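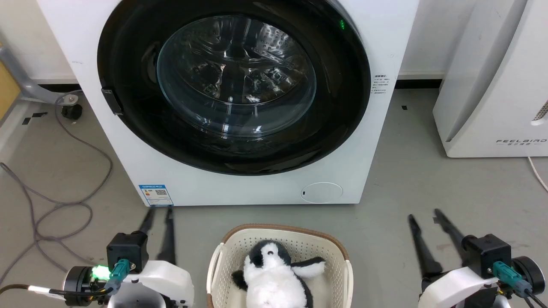
Ticket 1351
Subject: Laundry load task stops at door, both arms
Status: Closed with limits (see last entry)
Product: Korneten task software on two-arm base
Site: Kimmont flat, utility corner
Opened by: Elīna Krūmiņa
Assigned to: Rorkness support, second line
Linked ticket: 1416

Problem as reported

We are trying to get the base to do one ordinary household job from start to finish: take an item out of the laundry basket, open the washing machine, put the item in, shut the door. The washer is a white front loader with a round black door. The handle is on the left edge of the door. The basket goes on the floor in front of the machine, between the arms.

The test item at the moment is the plush penguin. I know the manual says to begin with towels. The people who will use this have children and the wash is not all towels.

What happens: the task starts, the arms move forward, the left gripper goes towards the door handle, and then everything stops with "target not confirmed". No collision, no torque warning. If I open the door by hand and start from the second step, it picks up the penguin about half the time and then stops again at the opening of the drum with the same message.

What I expect: either it does the job or it tells me which part it cannot do.

Elīna

Reply, Rorkness support

Thank you for the full report. Please send the run log for one failed attempt from the closed door and one from the open door. Please also confirm:

Which fingers are fitted. The task was written for the short set.
Whether the washer has been moved after the room scan was made.
Whether the machine is powered. Some doors stay locked for a while after a cycle.

Please do not raise the grip force for now.

Reply, Elīna Krūmiņa

Logs attached.

Fingers: the long set, both sides. The short ones would not reach past the basket to the door without the base rolling forward into it.

Washer: moved. It was pulled out for a hose check after the scan and pushed back. I would guess a couple of centimetres but I did not measure it.

Power: on. Green light showing on the door rim. The door opens freely by hand, so it isn't the lock.

Grip force untouched.

Reply, Rorkness support

We have been through both logs. There are two separate faults and one setting that makes both of them look the same.

Fault A, closed door. The software finds the door by looking for the outer circle of the black rim and then looks for the handle at a stored position on it. With the washer shifted, the stored position no longer lines up with the handle. The confidence drops below the limit and the task gives up. A new room scan should cure this.

Fault B, open door. The software checks that the drum opening is clear before it moves a held item inside. It is reading the steel of the drum as an obstacle in some attempts. Perforated steel with light on it gives poor depth readings and we have seen this on other front loaders.

The setting: "brief messages" is switched on, so both faults are shown as "target not confirmed". Please switch it off under Korneten, Task, Reporting.

Steps to try, in this order:

1. Switch off brief messages.
2. Clear the floor cables on the left away from the stand caster. They may be dragged if the base moves.
3. Rescan the corner with the basket taken away.
4. Put the basket back and run the door step only, 20 times.
5. Send the results before trying the full task.

Reply, Elīna Krūmiņa

Done in that order. Results for the door step, 20 runs after rescan:

Opened the door: 14
Touched the handle, did not open: 5
Stopped before touching: 1

So Fault A is mostly dealt with. The five failures are all the same. The lower finger gets behind the handle but the upper one stays in front, and when the arm pulls back it slips off. No marks on the handle.

The single stop gave a proper message this time: "handle edge uncertain, view blocked by left arm". I can work with a message like that. The old one was no use to me.

I have not run the full task.

Reply, Rorkness support

That is a good improvement. The slip is down to the long fingers. They bend a little at the tip when pulled sideways, and the approach angle in the task assumes a stiff short finger. Our Vasiliauskas profile (a set of motion settings made for long fingers) changes the approach so the fingers come in flatter and the pull is slower. We have added it to your account. It adds time to the step.

For Fault B, please try the full task with the profile on and the room light switched off, with daylight only. We don't suggest this as a way of living with it - it is only to see whether the reflections are the cause.

Reply, Elīna Krūmiņa

Profile loaded.

Door step, 20 runs: 19 opened. One slip.

Full task with the room light on, 20 runs: 8 finished.
Full task in daylight, 20 runs: 13 finished.

So reflections are part of it. The rest of the failures were in the picking up. When the penguin is on its back the gripper goes for the middle of the belly, closes on a fold of plush and loses it over the basket rim. When it takes a flipper it holds well, but then the body swings and catches on the rim or on the edge of the door opening. I stopped two runs by hand when the arm kept pushing with the toy caught.

Shutting the door was fine on every run that got that far.

I was asked at our end whether this counts as the robot being able to do the laundry. My answer was no. It can open a door it has been shown, in a corner that has been scanned, and put in one soft toy at a time. It does not sort, it does not look in pockets, and it has not been tried with detergent or asked to choose a programme. I load the same basket by hand in under a minute, and one item takes the arms longer than that.

I still want the ticket fixed. One item at a time would be useful to a person who can't bend down to a basket on the floor.

Reply, Rorkness support

We agree with your summary and have copied it to the Korneten team, with your permission assumed - please say if not.

The arm continuing to push with a caught item is a safety matter and has been moved to its own ticket, 1416. Until it is dealt with, please keep a person at the stop button for any run that includes the loading step. Please don't run the task with children in the room.

For the grasp, there is a choice under Item Handling called "support from below". It uses both arms, one to lift and one underneath. It was made for wet towels coming out of a drum but it may suit a stuffed toy going in.

Reply, Elīna Krūmiņa

Permission given.

"Support from below", daylight, 20 runs: 17 finished. The three failures were the drum reading. No drops and nothing caught. It is slow, and the arms come quite close together over the basket, so I have moved the basket a little further back from the washer to give them room. After that I rescanned.

Tried once with a fitted sheet for my own interest. It pulled a corner out and trailed the rest over the floor. Not reporting that as a fault.

Closing note, Rorkness support

Closed with limits. Working settings for this site:

Long fingers with Vasiliauskas profile
Brief messages off
Support from below on
Rescan after any movement of the washer
Single soft items only, person present

Open: drum reading under room light, due to be looked at in the October release. Pushing with caught item, see 1416. Sheets and other large flat items are not supported.

Elīna Krūmiņa has asked to be told when the October release is ready and will repeat the runs with the room light on.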